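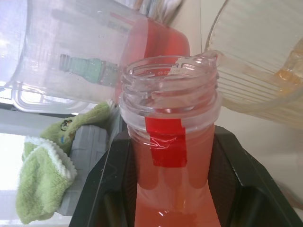
An open bottle of the red mix, held upright in its black holder.

Tove Bergmann marks her bottles with tape because she got tired of guessing. Red tape goes on anything with red in it. The other colours of tape are kept in a drawer, and she says the drawer is the only part of the workroom she would save in a flood.

Bergmann runs the small colour and pouring workshop at Stoltport, where people come to learn how to mix, measure and decant coloured liquids for displays, school demonstrations and shop windows. She started it six years ago in the back half of a former paint store. The front half is still a shop, run by Fotis Dimitriou, who sells jars, lids and funnels and takes the bookings.

We spoke at the bench in May, a little after nine in the morning, before her first group arrived.

"Most people think the colour is the hard part," she said. "You can learn the colour in an afternoon. Pouring into a bottle without getting it down the side takes longer."

She teaches pouring from a clear jug into a wide-necked bottle first, then a narrow one. She likes a clear bottle for beginners so they can watch the level come up. The bottle has to be held by something other than a hand.

"If you hold the bottle, you move it toward the jug without knowing you're doing it. Everybody does. Then the two rims knock together and you've got red on your sleeve."

Her holders are black, with sloping inside walls that guide the bottle toward the middle. She went through several kinds before settling on that shape. Flat-bottomed racks were too loose for the bottles she uses, and a wooden block she made herself soaked up colour until it had to be thrown out.

"The slope does the work," she said. "You drop the bottle in more or less straight and it finds its own place. And black doesn't show stains. I did have white ones. They looked terrible after a week."

The colour itself is plain food dye and water, mixed on site. Bergmann used a bought concentrate called Dundix for the first two years and gave it up over the cost. She now makes a strong stock and thins it as she needs it. The same red can look orange in the jug and nearly pink in a bottle, which confuses people who are trying to match two batches.

"They'll put the jug next to the bottle and tell me one of them is wrong. It's the same stuff. There's more of it to look through in one than the other, and the light's coming from a different side. I tell them to pour a bit of each into matching glasses and look again."

Her former student Declan Katene, who now fills display bottles for a chain of garden centres, remembers being made to do that over and over. "I thought she was being fussy," he said by phone. "Then I sent out 30 bottles in two different pinks and had to take them all back."

Bergmann is strict about caps. They come off just before the pour and go into a dish on the bench, threads up. She wipes the neck of the bottle before the cap goes back on, and she asks people to run a finger around the threads as well.

"Sugar in the dye, if it's that sort, dries in the threads and you'll never get the thing open again. I had a cupboard full of bottles like that. Gerasimos had to cut them."

Gerasimos Athanasiadis helps with the evening groups and does most of the washing up. He rinses the jugs in cold water first and then warm, and stands them upside down on a rack by the window. He would like her to replace the older ones, which have gone cloudy. She says they still pour.

As for the tape, she puts it on the front of the bottle below the neck, where it can be read from the bench and stays clear of the drips. It wrinkles. She doesn't mind that, and she doesn't write on it.

"I used to write labels. Date, strength, who made it. The ink ran and nobody read them anyway. Red tape, red bottle. A new person can follow that at eight at night when they're tired."

The spring sessions are full. Dimitriou is taking names at the shop counter for the next set, and people are asked to bring an apron and a shirt they don't care about.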